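Forum > Home & Garden > Sheds, Storage and Odd Jobs

Repainting a scuffed grey storage trunk – worth it?

marrowman80
Hello all, hoping somebody can steer me right. I've inherited a big grey metal trunk from my late uncle, who kept his seed potatoes in it for as long as I can remember, and I'd dearly like to use it on the allotment. It's sound as a bell underneath but the inside has been scraped half to death by forks and trowels and goodness knows what. My wife thinks I should rub it down and paint it properly. I've been quoted 130 pounds to have it powder coated, which seems a lot for something that will have muddy spuds in it by April. What would you do?

Tilly_Destville
Oh, paint it, do! I did my old coal bunker two summers ago and it still makes me smile every time I go down the garden. Wash it with sugar soap, let it dry properly (I mean properly, leave it overnight), then a metal primer and 2 thin coats. I used Disteck, the satin one, and a tin cost me 15 pounds with plenty left over for the gate.

kobina.alhassan
I'm going to be the grump here, sorry Tilly. The outside, yes, by all means. The inside I'd leave well alone. Whatever you put in there will be scratched again in a fortnight, and then you've got flakes of paint in with your potatoes, and I wouldn't fancy that myself. A scuff is only a scuff. If there's rust, treat the rust and stop there.

Tilly_Destville
Well, mine hasn't flaked, Kobina! But I'll grant you coal bunkers don't get dug about in with a fork.

old_hoe
Kobina's right about the inside, I think. Mine's lined with a bit of old carpet, which my neighbour says will bring mice – none so far, touch wood. I'd spend the money on a decent padlock, as we had three sheds broken into on our site last winter.

marrowman80
Thank you all, this is lovely. No rust that I can find, just bare patches by the lid. Kobina, would you even bother with primer on those?

kobina.alhassan
A dab, yes, if they're down to the metal. Ten minutes with a small brush and a cup of tea. I wouldn't go near the floor of it at all. Grey bins at work get far rougher treatment than any potato could give them and we never touch them up. Photo at the bottom.
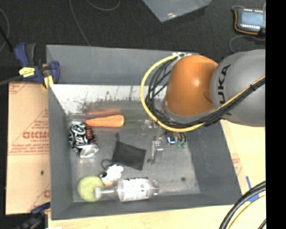 One of our grey bins, scuffs and all

Contact us | Forum rules | Back to top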